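The Ferry at Dunska: report on a short film project
Holger Sjöberg and Orest Derkach
Submitted 2021-07-03

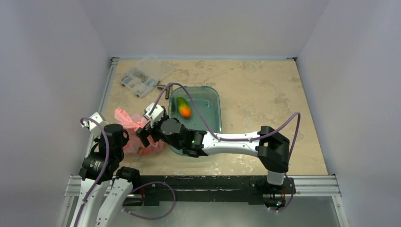 Our task for the spring term was to write, shoot and edit a short fiction film with a crew of no more than eight. We chose a story Orest had started the year before, about a woman who comes back to the village of Dunska to sell her late father's boat and finds that her brother has already promised it to a neighbour. The finished film runs for 19 minutes.

Script

The first draft had far too much talk in it. The brother, Wan, explained his debts in one long speech at the kitchen table, and when we read it aloud with the actors it fell flat. In the second draft we took the speech out and gave him a scene at the harbour office, where he tries to pay a mooring bill and is turned away. The audience learns the same thing and it takes less than a minute. Our tutor felt the neighbour was still thin as a character. We agree, but we had run out of time to rewrite him.

Casting and locations

Both leads came from the Hedholm amateur theatre. They were used to playing to a hall, so we spent two evenings rehearsing with the camera close to them, mainly to bring the voices down. The village scenes were shot in Galtville, where the quay has hardly any modern signs. The kitchen belongs to Holger's aunt.

Shooting

We had planned six days and used eight. Rain cost us one of the extra days. The other went on the boat scene, which we had to shoot again after finding a hum on the sound from the engine of a trawler moored nearby. We should have listened back on headphones before we left the quay – this was the most expensive mistake of the project, as the boat had to be hired twice.

Holger did the camera work and Orest directed the actors. We swapped for the last scene as an experiment. It made little difference to the result, but it did slow us down.

Editing

There were 219 takes to go through. The first cut was nearly half an hour long and dragged badly in the middle. We removed the visit to the church completely and moved the quarrel between brother and sister forward, so that it comes before the neighbour appears. The ending stayed as written: she unties the boat, and we cut before it is clear who is on board. Several classmates found this confusing at the test screening. Orest wanted to add one more shot, Holger did not, and we left it alone.

Music is used only over the end titles. The rest is natural sound, with the gulls added later from a recording made in October.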